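Semple Robotics Club: What We Have Been Doing Since October

Mar 25, 2023
Filed under: club, simulation

I have not posted since the fall, so I will try to catch up on the robotics club. We meet in the Casomthorpe library annex, in the room with the bad radiator. There are nine of us now, up from four in October. Most are students, and I am the one who keeps the shared laptop running.

The main project is our entry for the Sinix challenge. Teams do not build a robot for this one. Everyone gets the same simulated two-arm robot and writes a controller for it, and the organizers run the code on kitchen tasks. The score depends on how many tries out of 100 end with every item where it belongs.

Our controller is called Kovivov. It came from a typo in a folder name and we kept it. The first version was a long list of fixed positions, which fell apart as soon as an object moved a little. In January we threw most of that out and started recording demonstrations, with one person driving both arms while another kept notes. We have 882 recordings saved. A fair number are bad and need to be sorted out before we train on them again.

Sorting takes longer than recording did. We argued over whether a slow but correct run should stay in, and decided to keep those and drop anything where an item was pushed off the counter. 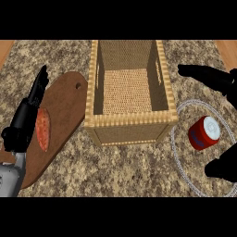 Two arms are harder to program than one, mostly on account of timing. Our early code moved the left arm, waited, then moved the right, and it used up the clock. Now each arm gets its own target and they approach together. In this setup the left gripper goes to the salami slice on the cutting board and the right one goes to the red can on the glass plate, with the basket between them. The slice is the item I worry about, as it is thin and lies flat on the board. The can is easier to grip but it is on its side, so the angle matters.

Next on the list is a retry step for missed grasps. I also need to clear space on the laptop before the next meeting.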